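Budgeting for a two-arm sorting bench: workshop tips
Posted in March by the Grorkari workshop desk
6 min read

Quick ones this time. We get asked what to buy first for a small tabletop setup, two arms, sorting parts into bins, that kind of job. Second bench is going in at Grorkari now so the lists are fresh. Not everything applies to you. Skip around.

Write the job down before you shop

One line. "Pick bricks off a table, put each color in its own bin." Tape it to the wall. Everything you're tempted to buy gets held up against that line. We nearly bought a tool changer for a job that needs no tool changes. Went back in the cart twice.

Then measure your biggest part and your smallest part. The gripper opening comes from the biggest, the finger shape from the smallest. Write both down, you'll be asked.

Arms: pair or single

Buy the pair if you can see yourself wanting it within a year. Two bought apart means two shipping charges, maybe two revisions, different screws. Our first bench has a Kinoshita one side and an Ototano the other and the spares don't swap. Never again.

If money is tight, one arm and a rail long enough for two. Rail is cheap, re-drilling a table is not fun.

Ask about spare fingers before ordering. Fingers wear first. We keep 2 sets in the drawer.

Frame and rail

Aluminum extrusion, same profile all over. Mixing sizes means mixing nuts and you will lose an afternoon to it. Cut list first, then add one extra length for mistakes. Endeck cuts to size and we pay the cutting fee happily, our own saw leaves a burr.

Put both arms on a single rail at the front edge. You can slide them when the reach turns out wrong. It will be wrong. Leave slack in the bolts till you've tried every corner of the table, then tighten.

Corner posts: go taller than the drawing says. Things get hung from them.

Walls

Printed fabric or panels on three sides, front open. Price by the yard and add for hems. A busy pattern is fine for us, plain gray would be fine too, pick before you order the frame so the fixing points match. Changing walls later is a bigger pain than you'd think becuase everything hanging off the posts has to come down first.

Table top

White, wipeable, and buy a spare top if the maker sells one. Marks show on white but so do small parts, which is what you want. Hand brush on a hook. Dust gets in the rail slots, get a narrow nozzle for the vacuum while you're ordering.

Containers and parts

Cheapest line on the whole sheet and the one that changed our layout most. A two-compartment black tray plus one yellow bin right up against it covers three colors in one row. Butt them together so there's no gap for a part to fall in. Red, blue and green bricks are good test parts, big ones, easy to grab, easy to replace. Try the row at the back of the table before you commit to reach figures.
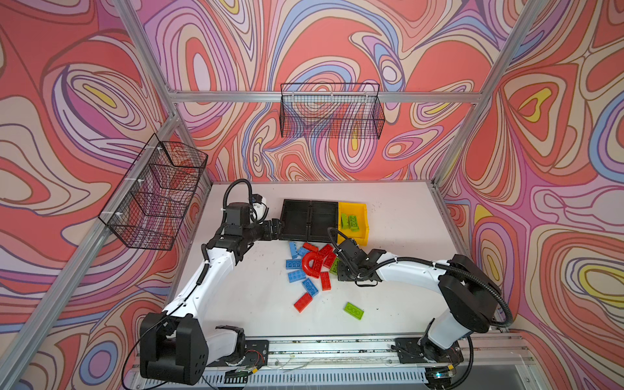
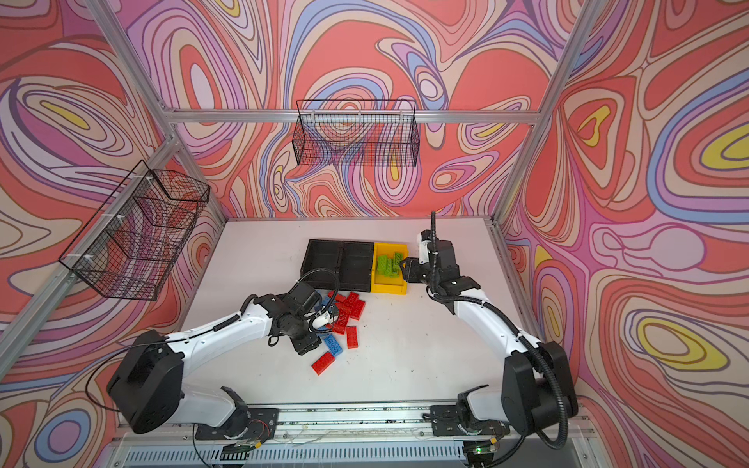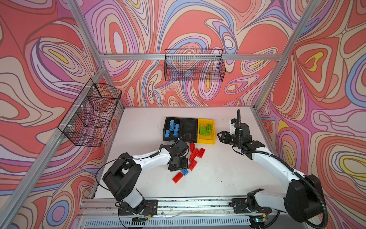
Same bench, same row of containers. In the last one all but one of the blue bricks are in the black tray's left side and the green ones in the yellow bin.

Storage on the frame

Wire mesh baskets hung on the frame. Zip ties hold them fine, buy the white ones in the big bag, you'll use them for cables too. One basket on a side wall, one on the back crossbar. Check the arm can't reach them at full stretch. Do that with the power off, moving it by hand.

Don't spend on fancy bin rails up there. Baskets come down in a minute with side cutters.

Cables

Nobody budgets for cable and then it's a second order. What to put on the first one:

- corrugated sleeve for the arm, a yard more than you measured
- zip ties, two sizes
- a couple of stick-on anchors per arm
- labels, the wrap-around kind
- one spare of every plug

Leave a loop at the wrist. Too tight and it pulls at the connector, too long and it drags over the parts. Run the arm slowly through its worst pose and look at the loop then, not at rest.

Small boards by the mounts need a cover or at least standoffs. Ours first time round were just sitting there. A lidded box costs less than a board.

Power and air

One switched strip for the whole bench, reachable from where you stand. Emergency stop within arm's length, bought new, never from the junk drawer. Make sure the vent panel stays clear, don't stack paperwork against it. (Yes, that one is for us.)

What it came to

Small stuff only, the arms are quoted seperately and depend on who you buy from.

Frame, rail, brackets, nuts: 1,133
Walls, table top, baskets, containers: 481
Cable, sleeve, ties, labels, plugs: 200

Dollars, before tax. The frame number stings. Could come down if you already have extrusion from another project, check the profile matches first. Cable line was half that on the plan.

Hold something back for after the first week. You'll want a different bracket or a longer cable, everyone does.

Order of buying

1. Arms, longest wait. Get the mounting hole drawing the same day.
2. Frame and rail, once you have that drawing.
3. Table top, cut after the frame is standing.
4. Containers and test parts. Any time, but have them before the arms land.
5. Walls.
6. Cable bits. Order early anyway, they're small.

Don't open the arm boxes till the frame is up. Ours sat on the floor unwrapped and we lost a bag of screws.

Planning hours

Count your own time. First bench took us way longer in fiddling than in building. Put setup, teaching positions and cleaning on the plan as separate lines, otherwise cleaning gets zero. Ten minutes at the end of the day, brush, wipe, loose parts back in their tub. Look over the bolts on the mounting plates while you're down there.

Spares drawer, short version

Fingers. Fuses. Ties. One basket. A handful of extra bricks in each color. T-nuts, more than seems sane. The right hex keys, tied to the bench with string.

Next up is lighting, still waiting on a quote from Endeck for the brackets. Will add prices when they come in.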